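Desk automation at Protosance

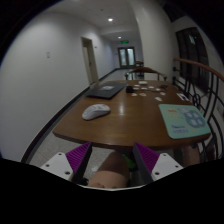
Workplace effects

Protosance introduced hand-held grippers at its Luangrath office to record ordinary desk tasks for robot training. Staff work at a long wooden table in a corridor, among everyday items such as a laptop, a computer mouse and small white cards. The program holds 2,038 recordings.

Sorting and tidying once filled gaps between other duties – they are now scheduled work with a supervisor, Rattana Panyasiri. Two clerks moved to recording full time. Nathalie Maes, writing for the staff bulletin, noted that clerks had asked for shorter shifts and more say in how tasks are set.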